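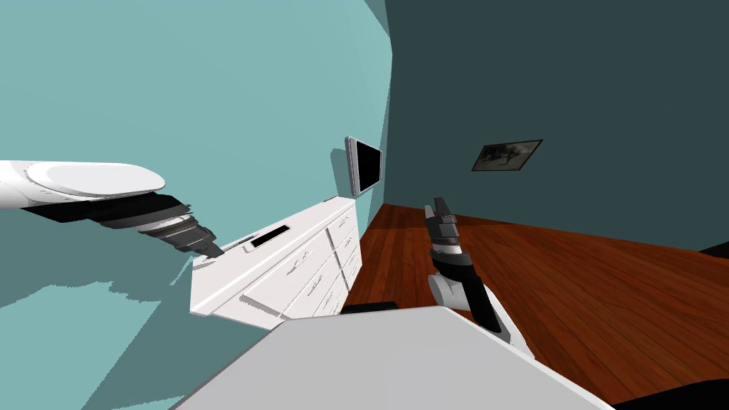 Which Dumura record should I start with?
Posted in September by slowfader

I adored their Emier single (played it all month!) and I'd love one whole album to sink into.

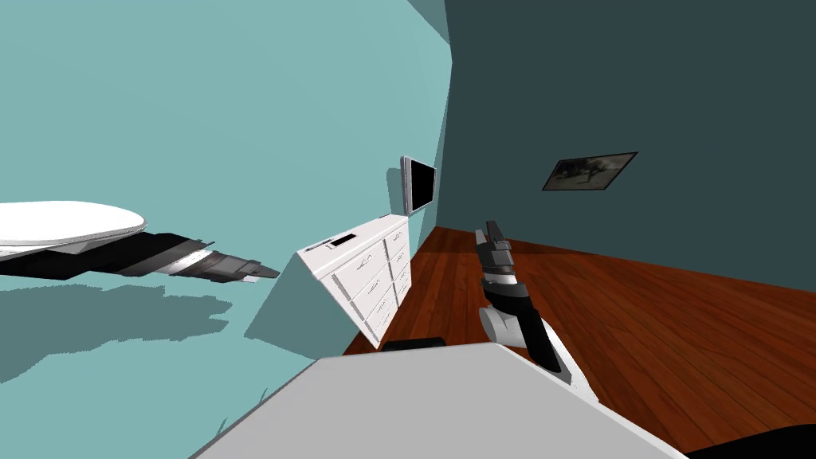

White chest of drawers, plank floor

Long songs are fine by me, bless them.
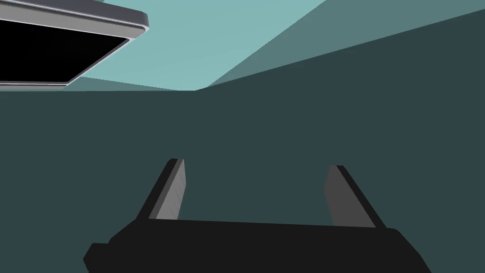
mellotess
Oh, do try Statimura! It drifts a bit, but the last song runs 29 minutes and I still tear up.
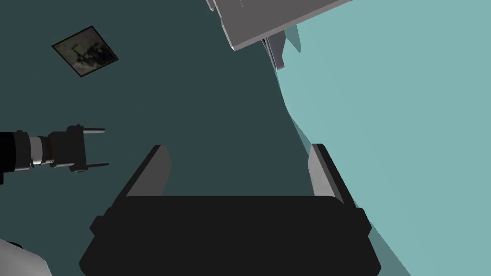 More replies

oldreverb
the live one

Last updated March 14, 2025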